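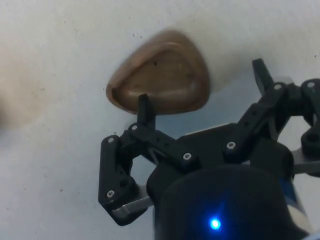

Drisport, February

Hello all,

I answer to the message about the old house in Clivarside, and I put the question first so that new members can follow.

> We are taking apart the back room and found that the floor under
> the linoleum is pine boards, painted brown many times. My husband
> wants to sand everything. I would like to keep some of the old look.
> The room is 20 square meters. Has anyone on the list done this
> without a big machine? And what did you put on the wood after?
> We have small children, so the smell is important for us.

Yes, we did this in our house three years ago, in two rooms and the hallway. I will write what we learned, but please remember that I am not a carpenter and my boards may be different from yours.

First, please test the paint before you sand anything. In a house of that age the lower layers can contain lead, and with children this is serious. We sent a small piece to a laboratory and waited for the answer. In one of our rooms the answer was bad, so we let a company do that room and we stayed with my sister during the work. The rest we did ourselves.

For the clean room we used a hand scraper with a long handle. It is slow. I worked mostly in the evening and my knees were not happy. But the scraper leaves the small waves in the boards, and in the low sun from the window they look very nice. The big machine makes the floor flat like a table, and it can also eat the heads of the nails and tear the paper. If your husband insists, let him use it only in the middle of the room.

We left the brown color in the deep places between the boards. My mother-in-law asked when we would finish the floor. It was finished.

After the scraping we used a hard oil from the Raston shop, two thin layers, and a third one only by the door. One can cost 827 crowns there, the last time I looked, and it was enough for the small room. It does smell for the first days. We kept the windows open and the children slept on the other side of the house. Put the used rags in water outside, do not leave them in a bag, they can start to burn alone.

Do you know how wide your boards are? Ours are 130 millimeters, and the shop at the harbor still had old ones of this size when we needed to change the piece under the radiator.

With kind regards,
Ásgeirsdóttir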